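What changed on the floor when we stopped teaching with pendants

2019-05-24

The kitting line at Terbridge used to be programmed the usual way. Someone stood next to the cell with a teach pendant, jogged the arm to a point, saved it, jogged to the next point. A new part meant a new program, and a new program meant most of a shift. Two people in the building were good at it. Everybody else waited for them.

We have since moved most of the handling tasks to demonstration. A person does the task with a hand-held gripper that has the same fingers as the one on the arm, the motion gets recorded, and a policy is trained from the recordings. I work on the Geveck side, meaning the software that takes the recordings in, checks them and throws the bad ones out. This post is about the jobs, though. The software I will write up separately.

The first thing that changed is who does the teaching. With pendants it was controls people. With hand-held grippers it is the packers and assemblers, who know that a Buveo housing has to be turned a little before it seats, and who never had a way to put that into a program. One of them showed me in her first hour that our written procedure had two steps in the wrong order. The procedure had been like that since before I started.

The second thing is the pace. A task set is 100 recordings, and a person on a full recording shift gets through 67 good ones if the parts are easy to hold. The rest of the set spills over into the next day. We had planned for one set per person per day, and that plan was wrong. It counted the motion and left out the resetting of parts, the gripper changes and the time spent standing around while a file uploads.

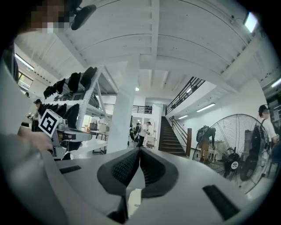
Third, the building is busier. A pendant cell is one person and a fence. Recording takes several people, all moving, all needing table space and a clear path to walk. We had to agree on where backpacks go and who has right of way between the tables. None of that was in the project plan either. Noise is up as well, mostly talk.

The physical load is different from packing, and I don't think it is lighter. The weight sits at the end of the hand, and the trigger finger does all the closing. After a few weeks we got complaints about wrists and the base of the thumb. The limit now is 90 minutes of recording, then a change to labeling or to regular line work. I wanted a shorter block. The line leads wanted a longer one, for scheduling reasons. Complaints have gone down, but I would not call it solved, and I would like someone qualified to look at it before we add a second shift.

Labeling is where the split shows. Some people like it and ask for it. Others would take sore wrists over a chair and a screen. The Wolde scheduling tool assigns both as the same job code, so it hands out labeling blocks with no regard for this, and the swaps get worked out by hand each morning. I have asked for a separate code. The request is open.

Then there is pay, and the question people ask first: am I training the thing that replaces me? On the kitting line, in part, yes. Three packing stations are gone. The people who worked them are all still in the building, two recording and one in rework. That holds as long as there are new parts to teach. The current list runs through August, and past that I have no information. I say so when asked. Recording is paid at the packer rate plus a small add-on, and the add-on ends when the recording block ends. The two controls people kept their rate. I think the add-on should be part of the base rate, and I have put that in writing.

As for output, the trained cells do fine on rigid parts. Over the last run of 1000 kits, most of the stops came from bags and film, where the fingers close on nothing or on two layers at once. A packer clears a stop in a few seconds. That clearing work is a job now too, and it has no title and no job code. Whoever is closest gets up and does it, then goes back to recording and has to restart the take.

Next on my list is logging those interruptions, so they show up somewhere other than in the count of rejected recordings.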